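Vastia bench log, November 2025
Entry by Mared Jenkins

Work continued on the two-arm packing policy. The training set now stands at 2,042 teleoperated episodes, of which 327 were recorded on the present toy set. Policy inputs are unchanged from the previous entry: joint positions for both arms and the fixed workspace camera.
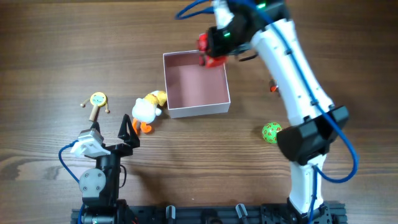

The revised action chunking was adopted for all runs. Release height above the box rim remains the main source of variance, and Gonçalo Simões has proposed a separate loss term for it. The smaller arm is to be held with its gripper open whenever the larger arm is over the box.

Evaluation will use 6 random seeds. Roy Hebden is to confirm the checkpoint schedule with Kragh before the next training run.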